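Two-arm garment demo at an open day: how do you stop it stalling on thin fabric?

Posted by bristbridge_lab_tech on Nov 18, 2023

We are running a two-arm cloth handling demo at our open day in December. Visitors stand behind a rope and watch the arms pick a garment out of a small pile, spread it and fold it. Each arm has a parallel gripper and a wrist camera. The control software is Dako, default settings apart from the speed limit, which I set to 49 percent for the public.

With cotton T-shirts the cycle finishes 80 times out of 100. With smooth garments it drops to 71. The usual failure is a grasp that takes two layers, after which the spread step pulls the whole pile along and the cycle times out. A restart takes long enough that people walk off.

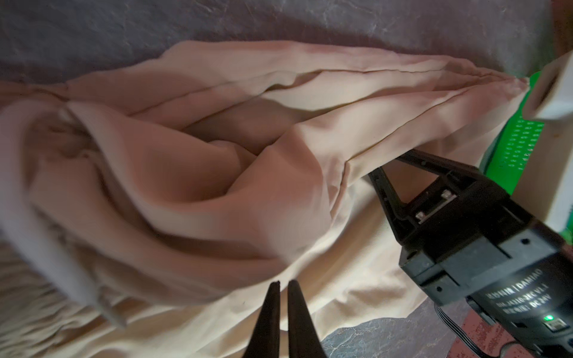 I would like to keep the smooth garments in the demo, as they are what visitors ask to see. Changing the fingers is possible, but I can't change the arms or the table. Is this a grasp problem or a planning problem, and what would you fix first?

tapia_integration

Grasp problem first. Two layers in the jaws usually means the approach is too deep. Raise the final approach height in small steps until you start missing the fabric completely, then come back down one step. Do this per garment type and save the values separately.

Then look at where you grasp. In the middle of a bunched area the layers are stacked and the camera cannot tell you how many there are. A seam or a hem is stiffer, lifts more cleanly and gives the planner a line to follow. Let one arm hold near the seam while the other stays open and waits. Close the second gripper only after the first has lifted.

For the public run, add a check after the lift. If the cloth below moves with the garment, open the jaws and retry from a new point. A retry looks fine to an audience. A timeout does not.

foldline

Use T-shirts. We did the same at ours and got no complaints.

arkico_user_west

Agree with the first reply on approach height. I would also check the closing force. Ours was set for towels, and on thin fabric it dragged the layer underneath before the jaws had fully closed. Lowering it fixed most of the double grasps, and we kept the stock fingers.

Separate point: put the restart on one physical button and have the operator lay out the garment the same way every time. It won't improve the grasp, but you get the next cycle going before the group leaves.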